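Fiction / Short Stories
6 min read

The Left Arm

The left arm stopped at twenty past four in the afternoon with nothing in its grip. The log said it had stopped because it was told to. I was the only one there who could have told it to, and I had been at the sink with my hands full.

I should say what the work was. Namum had a contract with a restaurant supplier called Paewai, and Paewai wanted bowls sorted and stacked without chips. The two arms were supposed to do it together, one lifting and the other steadying. We had run the routine 300 times by July. Over 300, if you counted the mornings before I was hired, when they used plastic ones.

The table was mine in a way. I had brought it in from my mother's house after she moved to Prurport, and it was the right height, so it stayed. The bowls were Paewai's. We were charged for every one we broke.

I dried my hands and went to look. The right arm had finished its move and was waiting on its partner, the way it was supposed to. The left one was up over the back of the table with its fingers half open. I read the log again. Stop requested, operator. I cleared it and sent the arm home, and it went home without any trouble.

My supervisor was in the back going over the invoices. I told her what had happened and she asked if I had leaned on the button.

"I was at the sink," I said.

"Then write down that you were at the sink."

I wrote it down. We ran it again.

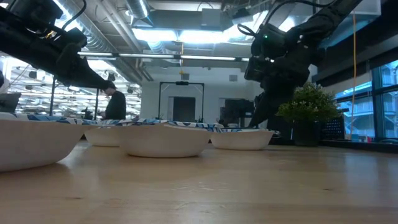

Four bowls out, both arms up, late afternoon.

It stopped again at the same place in the routine, seven seconds after the right arm let go. The log gave the same line. This time I had been standing with both hands in my pockets, and my supervisor had seen me standing there. She came over and looked at the button, which was on a box at the end of its cord. She unplugged the cord, looked into the plug and pushed it back.

"Bondwood put this in?" she said.

"In the spring."

She called Bondwood. They told her the box was rated for years of use and that a false stop was the safe kind of failure. If the line went bad, the arm stopped. They could send someone the week after next. She asked what we were meant to do until then, and the man said that we could always bypass it.

She thanked him and hung up. Then she sat on the edge of the desk for a while. Paewai was coming to see the bowls stacked the next morning, and they had already put us off once. A bypass was a short piece of wire. Both of us knew where the wire was.

"How many times has it done this?" she asked me.

I said twice. Then I said I would look, and I went back through the log for the whole month. There were six. The other four had my name next to them, and beside each one I had typed "operator stop, cleared." I remembered one of them. I had come back from lunch and found the arm standing still, and I had figured that I must have hit something on my way out. I had typed the line so that the screen would let me go on.

I showed her. She read all of them and didn't say anything about my name.

"Go get the wire," she said.

I got it from the drawer. She took it from me, put it in her coat pocket and buttoned the pocket. Then she turned off the power to both arms at the wall, and wrote the time on a piece of tape and stuck it over the switch.

In the morning the people from Paewai came, a man and a woman, both with umbrellas. My supervisor told them the arms were down with a fault in the stop line and would be down until it was fixed. The man asked if they could see it run just once, since they had driven out from Prurport. She said no. He looked at me as if I might have a different answer.

The woman picked up one of the bowls and ran her thumb along the rim. She asked how many we had broken.

"None this month," I said.

She put it back down on the table and they stayed long enough to drink their coffee.

After they left I opened the log and started with the first of the four. The screen wouldn't let me change an old entry, but it would let me add to one. I typed that I had not pressed the button, that I had not known why the arm stopped, and that I had cleared it anyway. I did the same for the other three. My supervisor was on the phone with Bondwood again, asking for someone sooner. I could hear her spelling out our address.

Filed under: Fiction, Machines, Work

Contact | Submissions | Back to top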